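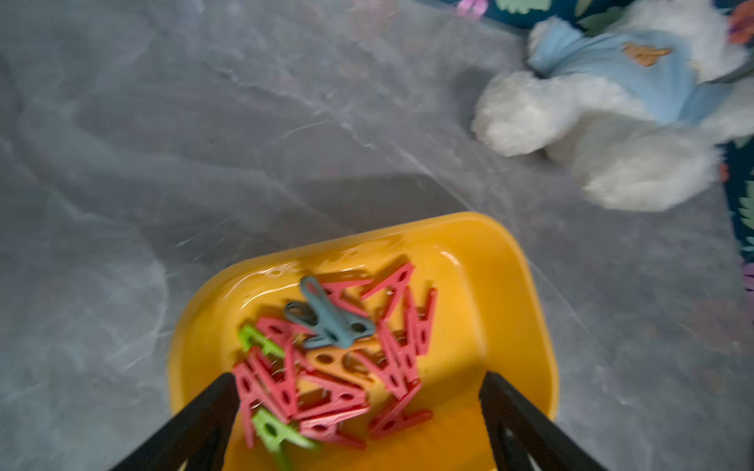 How Does a Robot Learn to Pick Up a Clothespin?

November 4, 2021
337 shares | 61 comments

Quick question. How did you learn to use a fork? Probably you watched somebody. Then you tried. Food on the floor. Tried again. A robot learns kind of like that, only it needs way more tries than you did.

At Vudex they have a robot named Rai. Rai has two long black fingers and a little camera down by its wrist. No thumb! So a clothespin is hard. A whole pile of them in a yellow tray, red ones on top of green ones with an orange one stuck in the middle - super hard.

So people help. A person moves Rai's fingers to a clothespin, closes them, lifts, and puts it down someplace else. The camera records the whole thing. That's ONE example. Then they mix up the pile and do it agian.

How many examples? The first batch was 1061. Then Rai got 2000 more in September. Yes, some people got bored. There were snacks.

Why so many? Think about a pile of pins. Drop it twice and you never get the same pile. One pin points up, one is hiding, one is hooked on its neighbor. If Rai only saw one pile it would only know that one pile.

They change other stuff too. Maybe there's a stuffed animal in a blue shirt lying near the tray, or a cloth with flowers on it. Rai has to learn that the toy is not a clothespin. You know that already. A computer doesnt, not until it has seen plenty of both.

After that the computer part, called Wevora, goes through all the examples and looks for patterns. Where were the fingers? What did the camera see right then? Which way did they move next? Slowly it gets better at guessing the next move by itself.

Mistakes get saved too. A dropped pin is good to know about.

Try it at home - dump some clothespins in a bowl and pick them up with two rulers, one in each hand. Count your drops. Then have a friend go.

Next time: how Rai folds a sock (badly)

1461 views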